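The Left One

First the beep. Then the other beep, the low one, the one she'd been told she would never hear.

She kept hold of it anyway. Both hands up, elbows in, the way they'd taught them at Holloway in July, in that hot room over the bank. Two grippers, one in each hand, you do the job and the thing learns the job from you. Pack a tin. Unpack a tin. Soap, sponges, soap. 356 goes to the batch and then a new batch.

Low beep again. The left one had gone stiff.

She squeezed. Nothing. Squeezed harder and the jaws came in a bit, then stopped, then went wide open on their own. No they didn't. They couldn't. There was no motor in the training grips, that was the whole point, Fladosance said so on page one of the booklet. It goes where your hand goes. Only her hand hadn't gone anywhere. 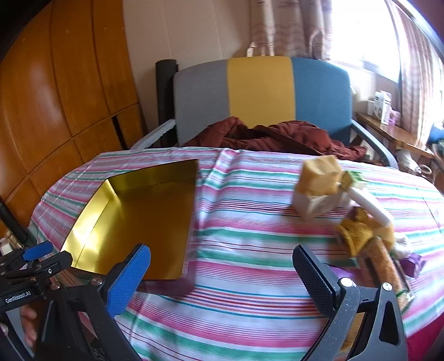 She said a word. Put the kettle on in her head. Did not put it down, because if you put it down in the middle of a run the run was lost and so was the money for it.

All right. Think. Check the jaws, check the lever, check the light. She did them in the wrong order, then in the right order, and it was fine. It opened, it shut. It opened. Like a dog that's bitten someone and now wants its dinner.

So she rang the helpline with her chin on the phone. Nineteen minutes of piano.

"Is it warm?" the man said.

"Is what warm?"

"The unit."

She felt it with her wrist. "A bit."

"A bit's all right. Did you get a pinch?"

"No."

"Then it's not a safety matter," he said, and she could hear him typing that it wasn't a safety matter. He gave her a code, fault 9. She wrote it on her arm. He said fault 9 was usually dust in the slide. He said usually twice.

"There's no motor in it, is there?" she said.

The piano again. Then he came back and said the booklet was correct at time of printing.

She turned to the booklet. Page one, no motor, yes. Right at the back, under the warranty, in the small grey type, a line about assisted return on units made for the Hollonness contract. Assisted return. She read it three times. It meant a spring, or it meant something that wasn't a spring and they didn't want to say. The idea was that the jaws would help you let go. You'd get tired, after 80 runs in a day your thumb goes, and it would feel you getting tired and help.

And nobody had asked her thumb.

She ought to have stopped then. She knew that, she'd have said it to anyone else. But the batch closed at four, she was at 100 per cent on the score and had been since the summer, and there was a bonus for keeping it until the weekend. The rent wasn't interested in fault 9. So. Sleeves up, hair back, both grips, green light, go.

Sponge. In. Good.

Soap. In. Good.

The bath puff was always the awkward one, it catches on things and you have to sort of lower it.
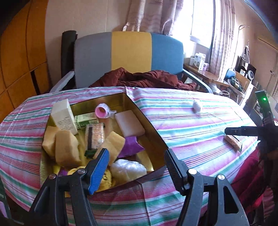
Nothing for a while. She began to think about supper. That was how it got you, she thought later, it waited for supper.

She'd gone in for the next piece with the left and her right was steadying, and the left shut. Not hard at first. It shut like somebody taking your arm at a kerb. Then hard. It had the strap of her watch and a fold of skin with it, and the low beep started up and did not stop.

No shouting. Odd, that. She stood there and breathed and thought very clearly, it says helps you let go. It doesn't say who.

The lever was on the outside. To reach it she had to drop the right one, and she did, and the run went, she heard it go, the sad little chime. Thumb on the lever. Push. Stuck. Push the other way. The jaws sighed open and there was a mark on her wrist like a zip.

She sat on the floor with her back against the wardrobe for a bit.

The phone buzzed. Jatico, which was the app that did the scoring. Run not completed. Operator error. Your rating is now under review.

She laughed, a short one. Then she took a photo of the wrist, and one of the code on her arm beside it, and one of the back page of the booklet with her finger under the line. Sent all three to Holloway, to the helpline and to the woman who'd sat beside her in training and had stopped answering messages in September.

Holloway sent a thank you for contacting us. The helpline sent a form. Box four said, Was the operator using the unit at the time of the incident, yes or no, and there wasnt a box for the other way about.

She was half way down the second page when the woman from training wrote back. Just the one line, no hello.

which hand

She looked at it. Looked at the grip lying on its side on the floor where she'd let it fall, quiet, jaws apart.

Left, she typed.

The dots came up straight away. Went. Came up agian.

mine too. dont charge it tonight

She got up and pulled the plug out of the wall.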